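The police complaints office in Kikent closed 382 files last year and upheld 2 of them. I have no idea whether that is too few. Neither does anyone else outside the building, and that is my objection to it.

I should say where I stand. I sat on the lay panel for a term and came away with more respect for ordinary officers than I had going in. Most complaints I read were about rudeness, or a lost bicycle that stayed lost, or a patrol car that took 40 minutes to come. Very few were about force. The officers' replies were mostly sensible and the complainants were mostly not lying either. People remember a bad night differently.

What bothered me was how the files ended. A letter goes out saying the matter has been looked into and no further action will be taken. It runs to one page. It doesn't say who was spoken to, what records were checked or what the officer said in reply. Floarea Moldovan waited from January until the end of summer for hers, after her son was held overnight at Duditz and let go without charge. She told the local paper she could have lived with being told she was wrong, if somebody had told her why.

The officer in that case, Tudor Voicu, got no better treatment. He was cleared, and his letter was even shorter than hers. He still gets asked about it in shops. A cleared officer whose reasons are kept in a drawer looks much the same to the public as a guilty one who got away with it.
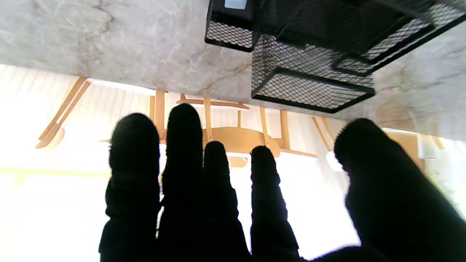
The usual answer is that reasons can't be published without naming people. I don't accept that. Family courts have managed it for years with initials and a bit of care. You take out the street and the dates and you leave in the reasoning. It is dull work, but a competent clerk can do it, and the office already employs three.

The second answer is cost. Marcus Kincaid, who ran the office until he retired, put it at an extra half day for each file. I think that is too high, as most of the writing has been done by the time a file is closed -- it just sits in an internal note that the complainant never sees. Even if he is right, I would rather have fewer posters in the station lobby about how much the force values our views.

There is a third answer, which people give more quietly. Officers won't be frank with an investigator if they think their words will be read out later. I take this one seriously. Cosmin Ursu of the officers' association has made the point to me more than once, and he isn't a man who objects to things for the sake of it. But a summary of reasons is a different thing from a transcript. Officers give evidence in open court every week of the year and seem to manage.

A petition asking for published reasons has 1,174 names on it at present. Several belong to serving officers, who have as much to gain from this as anybody. The police board takes it up at its next meeting, in the upstairs room at Oren, and members of the public can attend if they write to the clerk first.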